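**Keteo Folding Paper, 56 sheets**

Keteo is a square paper for origami and school work, colored on both sides. One pack has 56 sheets in seven colors. The sheet is thin but strong, and it keeps a sharp fold also after you open it again.

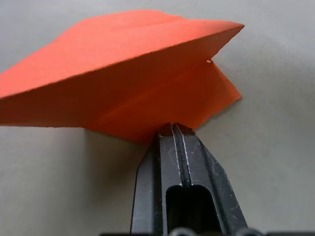

Packs are sent flat with a stiff card – please do not store them near a heater. For classes we offer a box of 12 packs, item number 161. To order a box, write to Pacita Quiambao in our shop and tell her the colors you do not want.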